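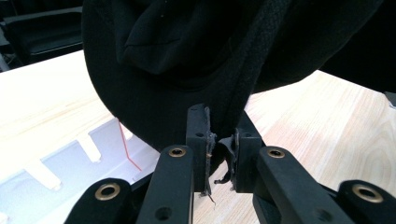
Pads on hand gripper come apart, what glue or tape do you use?

Posted by Gavrilă in Maintenance and Repair, October 2024

Hello all. I look after one hand-held gripper at our place, the kind with two finger pads on linkage arms, and we use it mostly on cloth: bags, covers, pieces with a strap sewn on. The mechanism itself is good and I have no complaint about it. My problem is only the gripping surface. The soft layer on the inner side of the fingers becomes torn, then it turns into threads, and the threads hang down under the pads and get squeezed together with the cloth.

When I started I put a foam tape from the hardware store. After nearly 400 grips it was already lifting at the lower end. Then I put a new piece on top of the old piece, which I know now was a mistake, and it was thicker but it did not hold better. With thin cloth it is still possible to work. With a thick fold or with a strap under the fold the cloth slides out to one side.

What I would like to know:
What material do you put on the pads when the work is fabric?
Do you take off the pads to change it, or do it on the arms?
Is it necessary to touch the bushings in the same time?

I have small hand tools, alcohol, and a vise. I can order parts but it takes long to arrive to us.

Thank you in advance and sorry for my English.

Danylo Vasylenko

Hello Gavrilă. I have the same type of work and I had the same trouble the whole of January, so I write what I do now. Maybe it is not the only way.

First, stop to put new tape on old tape. The new layer holds only to the old foam, and the old foam is already broken inside. Everything must come off until you see the bare pad.

Take the pads off the arms if your model permits it. Mine have a small screw in each one. Before you open it, make a mark with a pencil on the back, left and right, because they look the same but after some months they are not worn the same. Put the screws in a cup. I lost one on a gray floor and searched for it longer than the full repair took.

Pull off the big pieces by hand. For the glue that remains I use a plastic scraper and then a cloth with alcohol. Please do not use a knife, it makes scratches in the pad. Acetone I also do not recommend if the pad is plastic. Wait until it is fully dry. If the face is shiny, rub it a little with 400 sandpaper and clean again.

For the material, I tried three. Foam tape is soft and pleasant but it tears, as you saw. Cloth tape makes threads at the cut side. What stays on my gripper now is thin silicone rubber sheet with a contact glue made for silicone. The normal contact glue will not hold it, I tried this also. Cut the sheet a little shorter than the pad at the lower end, so the edge of the fabric cannot catch it and peel it up. Round the corners with scissors. Press it in the vise between two flat pieces of wood, not strong, and leave it for 8 hours or overnight.

When you put the pads back, close the gripper slowly with a sheet of paper between them. The paper should be held along the full height. If it is held only at the top, then the two sheets have different thickness or one pad is sitting a little turned on its screw. Loosen, straighten, tighten again.

About the bushings: you do not need to take them out for this job. Wipe them, and move every arm with your fingers to feel if there is play from side to side. If there is play, new rubber will wear out fast on one edge, and this you can see on the old piece before you throw it away. So look at it first. I don't put oil near the fingers, because oil goes on the cloth and on the glue.

My last set made 200 grips each day for some weeks and it is still flat. I keep one spare pair of pads already covered, in a bag, and changing them is only the screws.

Menby

just use duct tape and change it every morning, its cheap. thats what we do

Hoston

I would not follow the duct tape advice for black fabric, the glue comes out when the room is warm and you get lines on the cloth. Otherwise Danylo explained it well.

One addition. Check how hard you squeeze. People pull the handle more when the pad is bad, and then the pad becomes bad faster. With a strap under the cloth, take the fabric beside the strap if your task allows it.

Gavrilă

Thank you to all. I took everything off yesterday and on the left one there were more layers than I remembered. One arm has a little play, I will watch it. The silicone sheet is ordered, the glue also. I will write again when they arrive.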